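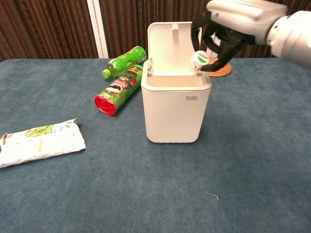 I have owned the Tundley bread machine for a year now, long enough to stop being polite to it. It replaced an older one that walked itself off the counter while kneading a rye. The Tundley doesn't walk. It hums, it thumps a bit, and then it beeps at you as though the house were on fire. My first three loaves were meant for toast, but a compact white trash bin with the lid flipped all the way up, like the one in the photo, would have been the more sensible place to put them. They were dense enough to prop a door open, and I blame the recipe booklet.

So, the booklet. It wants a full tablespoon of yeast in the basic white loaf and barely enough water to wet the flour. Ignore it. I add two extra tablespoons of water, cut the yeast to a level teaspoon and a half, and check the dough with the lid up after ten minutes of kneading. It should be a soft ball that sticks a little to the bottom of the pan. If it looks like gravel, more water, a spoonful at a time. If it looks like soup, you have my sympathy (and need more flour).

There are 19 programs. I use four. The basic loaf takes 213 minutes, which the display counts down one at a time in case you had hoped it was joking. The whole wheat program is longer and worth it. The rapid program makes a loaf in the sense that it comes out in one piece. I tried the jam setting once and got a warm strawberry drink.

The dough program is the reason I'd buy it again. Pizza, dinner rolls, cinnamon buns, all of it comes out smooth and puffy and I haven't touched a thing. Cinnamon bun dough needs the softened butter dropped in late, after the first beep, or it just greases the pan and rides around.

What bugs me:

The paddle stays in the loaf. Every time. You dig it out with a chopstick and serve the slice with the cave in it to whoever loves you most.

The window fogs up in the first half hour of baking and stays that way, so the only thing you get to watch is the fog.

The timer can't be set past thirteen hours, so if you like a late breakfast you'll be eating it with the early risers.

The crust setting has light, medium and dark. Medium is dark. Dark is a dare.

Cleaning is easy enough. Fill the pan with warm water, let it sit while you eat, and wipe it out with a soft sponge. Don't put it in the dishwasher. My sister-in-law Imani did that with hers and the coating started coming off around the post. Rimico sells spare pans and paddles, and the paddle I ordered from them fits fine, though it came in a box big enough for a second machine.

Would I recommend it? For dough, yes, gladly. For sandwich bread, yes, once you've thrown out the booklet. For jam, buy jam.

Four stars. I took one off for the beep.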